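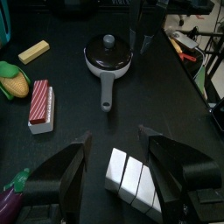
Mesa preta, comidinha de brinquedo e uma faxina que era para durar meia hora

Millia - maio, 22h

Resolvi encarar a caixa da cozinhinha. Aquela que mora embaixo da estante desde a mudança e que eu empurro com o pé toda vez que passo a vassoura. Hoje virei tudo no chão e fui levando aos poucos pra mesa preta, que pelo menos é grande e tem luz boa.

Primeira descoberta: a mesa preta mostra TUDO. Passei pano antes de começar, juro, e já tem fiapo e poeirinha de novo. Quem me convenceu de que móvel escuro era prático? (fui eu mesma, na loja, toda animada)

Segunda: a minha peça preferida continua sendo a panelinha. Branca, tampa marrom bem escura, quase preta, com um puxador redondo cinza em cima. E o cabo cinza, comprido, tem até o furinho pra pendurar! Acho o máximo quando brinquedo tem esse tipo de detalhe. Já quero um ganchinho na parede só pra ela.

A panelinha veio no kit da Susell, que comprei usado num grupo do bairro por 160 reais com tudo dentro. Na época achei caro. Hoje acho que foi um dos melhores dinheiros que gastei, porque rende tarde de chuva que é uma beleza.

Agora a polêmica da casa: o bloco amarelo clarinho é manteiga ou queijo? Eu voto manteiga, pelo formato. Aqui já foi as duas coisas, e também sabonete, numa fase em que a cozinha virou hotel. Aceito opiniões.

O milho é o mais bonito de todos, não discuto. Espiga amarelo-alaranjada com os grãozinhos em relevo e a palha bem verde em volta, uma folha dobrando por cima. Esse é o que mais vai parar na cama, na mochila, dentro do tênis...

E tem o vermelho com listras brancas na diagonal, que eu chamo de bacon. Pode ser outra carne? Pode. Botei em cima de um bloco branco e já virou almoço - minha culinária está nesse nível hoje.

Sobre a arrumação em si: tentei separar por "tipo de comida" e desisti em dez minutos. Agora é por tamanho. O que cabe na palma da mão vai pro pote baixo, o que não cabe vai pra caixa da Tichý, aquela de papelão grosso que sobrou das botas. Panela fica de fora, em cima da estante.

Ah, e o pote baixo é da Parotero, comprei um conjunto com 6 pra guardar grão e acabei usando só pra brinquedo. O feijão continua no saco com pregador. Prioridades.

Pra limpar estou usando pano úmido com uma gotinha de detergente neutro e depois pano seco. Nos grãos do milho vai escova de dente velha, de leve. O que tem tinta eu não deixo de molho - já perdi um tomate assim, descascou inteirinho e ficou com cara de batata.

Alguém aí tem esse kit completo? Queria saber se a panela vinha com concha, porque aqui nunca apareceu nenhuma e eu já revirei mais de 93 cantos desta casa.

Parei por hoje, o resto da caixa fica pra amanhã depois do café. Se a concha aparecer eu posto.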